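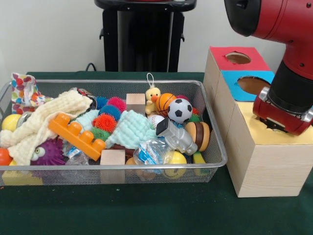

Put the towels in with the toys and you'll never find either one again, my sister wrote back, and she added that at her house everything soft goes in one place and everything hard goes in another, and has for years. Well, good for her house! I read it standing up with a mug in my hand and then went and looked at the basket again, and I'm sorry to say she has a point, but I still like it the way it is.

May, late evening
From the Ellow Street diary

So the wire basket is full. I mean full to the brim, with the cream waffle towel flopped over one side and the aqua cloths wadded in among the spiky balls, and it's only been the toy basket for a few weeks. Before that it held mail. Before that I think it held onions, back when we lived in Privthorpe and had the pantry with the door that stuck. I paid $35 for it at the Mohmand outlet and felt guilty the whole drive home, and it has turned into the hardest working thing I own.

What I like is that you can see in. The old toy box was a big lidded thing and whatever went to the bottom stayed at the bottom until somebody tipped it out, usually at 2 in the afternoon when I had just sat down. With the mesh you get a peek at what's underneath. There's something yellow down on the floor of it right now, near the front, and I can tell it's yellow without digging, and that's about all I need to know before bedtime.

The spiky balls are the big favorite this month. Blue, magenta, green, the orangey red one. They feel wonderful, I'll admit I sit there and squeeze one while I'm on the phone with the insurance people (second call this week, still nothing about the gutter). The purple one with the googly eyes is the celebrity. It has to be said goodnight to. If it's face down when we say goodnight then it doesn't count and we do it over. I found myself whispering to it this morning when the house was empty, so that's where I am in life.

The brick is a problem, though. I love those big studded bricks but they're from the set that lives in the other room, and one orange brick in the wrong basket means a tower that can't be finished and a great deal of crying on the rug. I told myself I'd carry it back after lunch. It's still lying across the middle of everything. Tomorrow.

About the towels. I know they don't belong. They started out as blankets for the balls – put to bed one at a time, very solemn, corners tucked – and after that they were a river, and later on a hospital. When I took them out and folded them and put them on the bathroom shelf like a sensible person, they were back within the hour. I've decided they are toys now. I bought new ones for faces, in gray, and so far no one has wanted to put a gray one on a ball.

The heart bag is in the back corner, the one with the polka dots. I keep meaning to use it for the car. We've got the drive to Zulville coming up, over 100 miles each way on Route 217 with that long stretch where there's no place to stop except the gas station with the awful coffee, and I want a small bag of good things and not the whole basket rolling around the back seat. Last time I packed far too much and we played with a paper cup and a parking receipt. So I'm thinking two spiky balls (the eyes one, obviously), a cloth for naps, and maybe one hard thing for banging. The plain yellow and orange balls stay home. Anything round and smooth ends up under my brake foot and I'm not doing that again.

Wrote back to my sister after supper and told her I'd consider a second basket, one for cloth and one for everything else. She sent a thumbs up so fast I think she was waiting by the phone. I probably won't do it. Two baskets is two things to step around, and half the fun in there seems to be pulling up a corner of towel to find out what's under it. I watched that go on for a good long while today when I should have been getting the beans in.

Beans are still in the packet, by the way. The bed out back is dug and I've got the string up, so if the rain holds off in the morning I'll get one row in before breakfast and the rest whenever.

Need to buy: dish soap, stamps, the small batteries, something for the car that isn't raisins.

Ellow Street diary | Write to me | All words mine, please ask before copying | Back to top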